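Small Stitches: a gallery from the Saturday sewing bench

Sepehr Nazari, words and captions

I keep a gallery for the same reason other people keep old theater tickets, which is to say I never look at it until someone asks. Someone asked. A new group joins our Saturday suturing practice in August, and they wanted to know what good work looks like before they produce their own version of it.

My own view is that most of what matters in a closure is dull. You pick an entry point, you pick an exit point, you try to make the second one match the first, and you do it again until you run out of cut. The log for last season's bench lists 596 stitches. I would be proud of 252 of them, and I am a generous man when it comes to my own stitches.

The thread deserves more respect than it gets. It has a memory, mostly of the packet it was folded into, and it would like to go back there. Beginners pull against it. People with a few seasons behind them let out some slack, lay the loop down where they want it, and only then go looking for the tail. It feels slow. It is still quicker than untying the knot you made by rushing - ask me how I know.

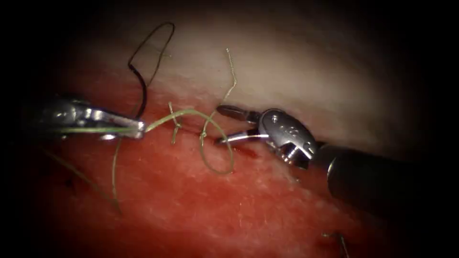 Tension is the other thing we argue over. The two edges should meet and stay met, with no puckering and no strangling. Shirazi, which is what we call our house rule after the practice handout it came from, says to stop pulling one moment before you feel satisfied. I have never managed it on the first stitch. By the third I am usually tired enough to be sensible.

Spacing gets its own evening. Dultier, our practice drill, asks for 5 stitches at even intervals, then 10 over the same length, and the second set is where friendships suffer. Everybody's line begins like a ruler and ends like a signature. Mine leans left. I have been told this is charming by people who wanted to borrow my scissors.

Then there is the matter of where to look. New people watch their hands, and the edge of the cut wanders off while they do it. Watch the edge. The tool will still be there when you get back to it, and so will the person behind you who has been holding a comment in for several minutes.

A few notes for the August group, in no useful order. Bring your own notebook, the shared one has coffee on the knot diagrams. Grip the thread firmly enough that you mean it. Keep the tail short, but leave yourself something to find. If a stitch is bad, take it out before the next one goes in, as bad stitches enjoy company. Stillo, the quiet half hour at the end, is for finishing what you started and for no other purpose, whatever you may have heard about the cake.

More pictures will go up when I get to the Bollska folder, which has been next on my list since spring.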